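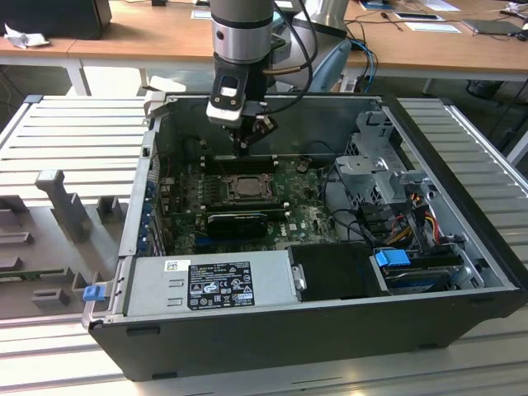

Sovthorpe - June

About Tredley

We write software for robots that take things apart. Mostly desktop computers, mostly old ones, mostly nothing like the drawing. Perception, planning, control, and the tooling that holds it all together. We don't build arms and we don't sell grippers. If you already have those, good, we start from there.

The main product is Jutton. It's a task planner with a skill library underneath. You tell it what you want out of the machine (processor, memory, drives) and it works out an order, picks the skills, and hands each one to the controller with limits on force and speed. If a step fails it backs up one and tries another way in. If that fails too it stops and asks a person. We like that it asks.

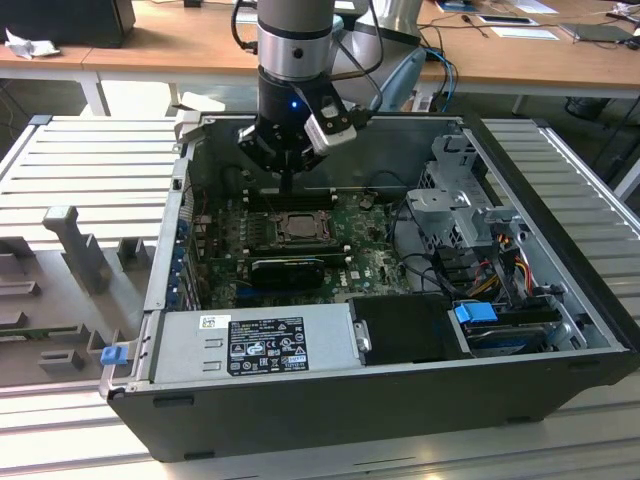

Tower on the bench, side panel off, arm over the memory slots.

How we got here. Started as two engineers and a contract to sort retired office PCs. The first version was one long script with hard coded positions and it broke every time somebody bumped the table. Threw it out. Kept the logging, which is still the best part of the code base if you ask the people who have to use it on a Thursday night.

Ionescu came next - our perception package. It finds the board, then the parts on the board, then the bits that move: latches, levers, tabs. Two views, one from beside the bench and one from the wrist. The wide view gets the arm close, the wrist view does the last few millimeters. Processor sockets took the longest. Small shiny lever, shiny bracket, bright light, and the depth data goes to peices.

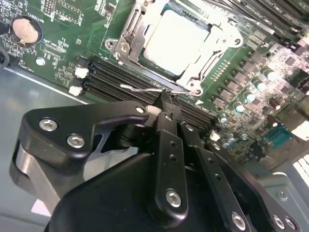
Wrist view: fingertips on the socket lever.

What we care about. Recovery, more than speed. Every skill ships with its own failure cases and we wont merge one without them. The regression set is at 2062 logged runs and every release gets replayed against all of it, overnight, before anyone outside sees it. Control loop runs at 200 Hz on an ordinary industrial PC. No special hardware, no cloud connection needed.

Grasping is its own headache. Processors come up with old thermal paste on them, so the color is never the same from one to the next
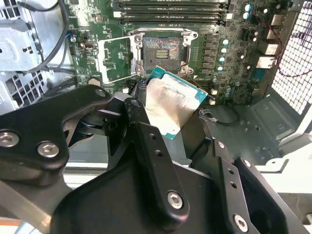
and neither is the grip. Ionescu goes by the outline and the corners and mostly ignores the surface. Jutton then checks the finger opening against the part size before it lets the arm lift away. Simple check, catches a lot.

Working with us. Pilots usually take almost 5 weeks, on your bench or ours. Bring your own parts, the uglier the better. You get the full logs, the replay tool and the skill source for anything we write for you. Integrators welcome, universities too - ask about the teaching license.

We're hiring in motion planning and in test tooling. Use the contact form and say which one.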